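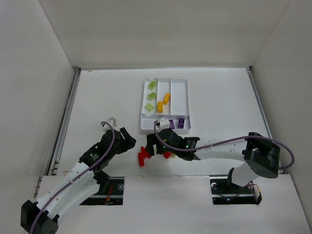 Colored toy bricks in a small white compartmented tray.

My mother kept buttons in a cookie tin, all 2678 of them. I know the number because I counted them one wet spring when I was supposed to be writing something else. She'd started the tin in 1991, and as far as I could tell she had never thrown a single one away (not even the cracked ones!).

I inherited the tin along with a bread machine and a lot of tablecloths, and for a year I did what she did, which was dig. You want a plain navy button, you plunge your hand in, you come up with toggles. Then you pour the whole lot out on the bed and lose an hour.

My friend Sobia Niazi finally got fed up with hearing about it. She runs a mending night on Wednesday above the Phetsri bakery, and she told me to stop sorting by size, which I'd tried twice, and sort by color first. Just color. Size you can see with your own eyes once the blues are all together.

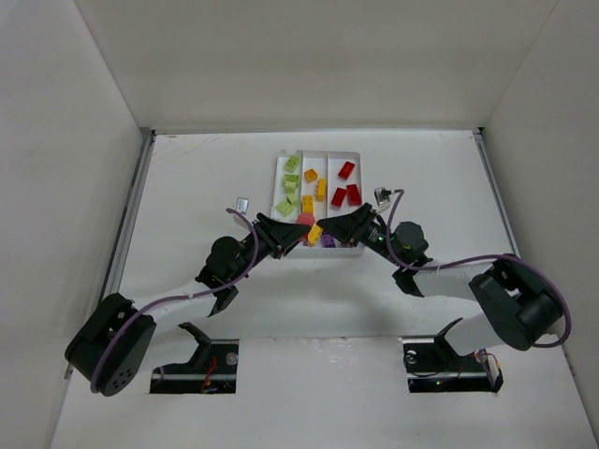

So I gave it a go, with the radio on and a pot of coffee next to me, and I have to say I loved it. Is gray-green a gray or a green? I changed my mind three times and ended up giving it its own dish. The whites took forever, because there's white and then there's cream and then there's that yellowy shirt white that goes with nothing.

Milovan Begović, who repairs coats for a living two streets over, thinks I'm mad. He keeps 600 buttons in one drawer and says his fingers know where everything is. Maybe they do! I watched him find a horn button for a duffel coat without looking down, and I was pretty jealous.

I gave 300 of mine to Sobia's mending night, mostly shirt buttons, and kept the rest in old jam jars along the kitchen windowsill. The tin is back to holding cookies. My daughter opened it last week and was thrilled, and then she asked where the buttons had gone, so I got down the red jar and let her pick one for her cardigan.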